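24 April 2019

The Aravside manipulation group has released results from its bin-picking study, led by Muammer Bozkurt and Gerrit Msimang. A short thread on the method follows. (1/6)

The question was a narrow one: can a robot arm learn which block to pick up first when several lie at odd angles in the same bin? (2/6)

The policy was trained on 84 recorded sessions completed in March. Blocks were placed by hand before each session - no fixed layout was used. (3/6)

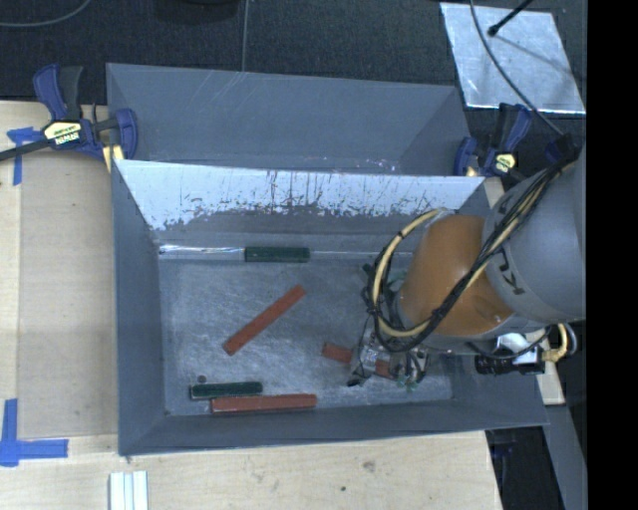 Each attempt was scored on grasp alone. A block that slipped after leaving the bin floor was recorded as a failure, and the arm was given no second try on it. (4/6)

In the final evaluation, the learned policy succeeded on 47 grasps and failed on 13. Most failures involved blocks lying against a wall, where the fingers had little room to close. (5/6)

Sania, the group's scoring software, will be shared with two partner labs next. Questions on the wall cases should be sent to Dr. Msimang - a separate note on finger clearance is in preparation. (6/6)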